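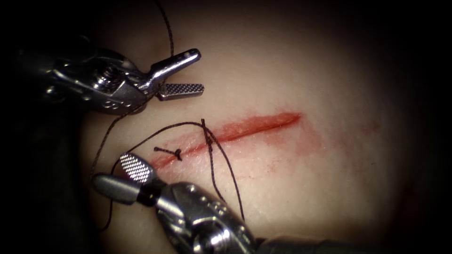

Search the archive Enter keywords Go

Subject: Re: Nimholm season 2 - episode order and missing credits

On the cast list thread, an earlier poster wrote:

> The Vidico listing for Nimholm puts "The Ferry" before
> "Low Water" and drops the guest cast from both. My
> old Zumon recordings have them the other way around.
> Which order is right, and does anyone have the full
> credits?

The Zumon order is correct. "Low Water" introduces the harbor pilot, and she is already living at the boarding house when "The Ferry" opens. Vidico sorts by production code, and the two episodes were shot in reverse.

The guest credits are a separate problem. On the Zumon broadcast they ran over the last shot, before the fade. Vidico's copies come from the Koster masters, which have textless endings, and the replacement card lists only the regular cast. The actor who plays the pilot is therefore uncredited in both episodes on Vidico, although she has more lines in "The Ferry" than two of the regulars.

I have been through my own recordings and typed up what is on screen. The index file now holds 1,468 credit lines, of which 388 are guest roles. Spelling follows the screen, including the two versions of the innkeeper's last name. I have not merged those - please don't merge them in your copies either, or the files will stop matching.

Still open:

- The narrator in the season 1 recap has no credit in any version I have checked.
- The pilot episode runs 200 seconds longer on the Koster disc. I don't know whether the added material has any speaking parts.
- The June repeats may have used different end cards. I only have the first runs.

If you have the repeats, send the end card text as plain text to the list. Screen grabs get stripped by the server.

Comments (3)

Checked my disc. The extra material in the pilot is the dock argument, two speaking parts, neither credited.

Vidico still has the wrong order as of this morning. I reported it through their form and got the automatic reply.

Does the index cover the holiday special, or just the regular seasons?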